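Equipment Plan and Budget

Project team: Phúc Diệp, Sylvie Poirier
Supervisor: Elfriede Hellwig

Our first budget covered one pair of hand-held grippers and left nothing for wear parts. By January we had gone through 11 fingertip pads, and Plodutel charges for shipping on each small order. The revised plan buys pads in a single batch and moves the money for a second laptop into spares.

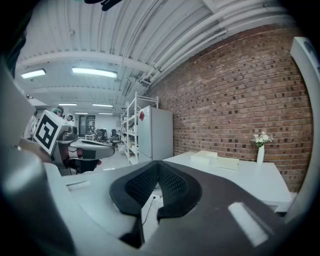

Figure 2. Hand-held grippers with a textured black fingertip pad and a marker cube.

We compared two suppliers for the pads. Plodutel quoted $145 for a full set and Dufour quoted $109, but the Dufour set comes without mounting screws. We chose Dufour and will take screws from the shop stock. The fingers themselves we plan to print in-house, so only filament is listed under that line.

Marker cubes are also printed here. Beat Fuchs in the shop asked us to order label stock early – the last roll took three weeks to arrive.

Still open is the question of a storage case. Feltham sells one that fits two grippers with the cubes attached, but we have not received a price. If it does not fit under the remaining budget, we will ask for it again next term.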